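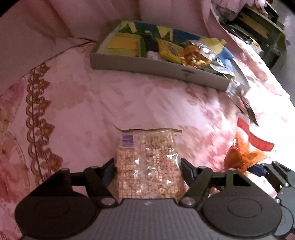
A comment under my previous guide said that after 60 hours in Dikitura the party still dies in the second half of Benbridge, and asked if it is necessary to go back and level up for an entire evening. The same comment said the bell fights feel unfair, and that the game explains them only once, in a text box which closes too fast.

I answered there in short, but the question deserves a page of its own. It is not necessary to level up. My own party was at a lower level than recommended when I passed Benbridge, and I am not a very skilled player. What matters is the turn order, and the game is quite bad at teaching it.

What you need before you begin

You should have finished the Kirnotitz chapter, including the part in the flooded library. From that chapter you receive the Lead Whistle, and the whole method depends on it. If you sold it (it is possible, the game does not warn you), the pawn shop in Kirnotitz keeps it on the last page of the list and you can buy it back for 1584 coins.

You also need one character with Delay and one with Guard Song. It can't be the same character, as both skills use the same slot. I use the archer for Delay.

Step 1: Turn on the long turn bar

Open Settings, then Battle, then Display. Change "Turn bar" from Short to Long. The short bar shows only the next few actions and hides the bell. With the long bar you see 12 actions, and the bell appears among them as a small yellow mark. I played half of the game without knowing this option, and I regret it a little.

Step 2: Learn what the bell does

When the bell mark reaches the left side of the bar, every unit on the field that is not guarding loses its next turn. The enemies in Benbridge guard automatically before the bell, your party doesn't. So you lose a full round each time and they attack freely. From the outside it looks like the enemies are very fast, and many players put speed rings on everybody. The rings do not help against the bell. Put them back in the bag and wear something with defence.

Step 3: Move the bell

Use the Lead Whistle in battle, from the Items menu. It pushes the bell mark three places to the right. The whistle is not consumed, but it costs the turn of the person using it, so give it to your healer in rounds when nobody is hurt.

The best moment is when the enemies have already started to guard. They will hold the guard and wait for a bell that comes later than they expect, and in the meantime you are free to act. Their guard blocks physical damage only. Magic goes through it, even the weak spells from the beginning of the game.
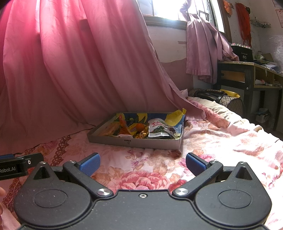

Grey cardboard tray with a colourful printed paper inside, on the bed.

Step 4: Use Delay on the right enemy

In every group in Benbridge there is one enemy with a red lantern. The lantern enemy decides when the others will guard. If you cast Delay on it directly after the whistle, the group misses the bell completely and loses its turn together. The first time I saw it I had to put the controller down for a moment, because I had been suffering in that street for so long.

Do not kill the lantern enemy first. I know it is tempting, it has low health. But without it each enemy guards on its own rhythm and the bar becomes impossible to read.

Step 5: Guard Song for your own side

If the bell comes anyway, cast Guard Song when there is one action left before it. It covers the entire party for one bell. Cast earlier, it will finish before you need it. Auto-battle always casts it too early, so please turn auto-battle off in this chapter.

The boss at the bridge

The boss has two bells. The second bell is not shown on the bar until the first one has rung, and I consider this the only truly mean thing in the chapter. Count nine actions after the first bell and be ready with Guard Song on the eighth. The whistle works on the visible bell only. Delay does not work on the boss at all.

Below half health it calls two lantern enemies. Leave one of them alive.

If it still doesn't work

Check the difficulty. On Hard, the whistle pushes the bell by two places and not three, and steps 3 and 4 must be done in the same round. Check also your version, in the corner of the title screen. Nugroho, the studio, released a patch in September that corrected Delay; before the patch it sometimes missed without showing any message. If you play from the cartridge with no connection, you may still have the old version.

The chests behind the mill I will put in a separate guide, when I have found the last key.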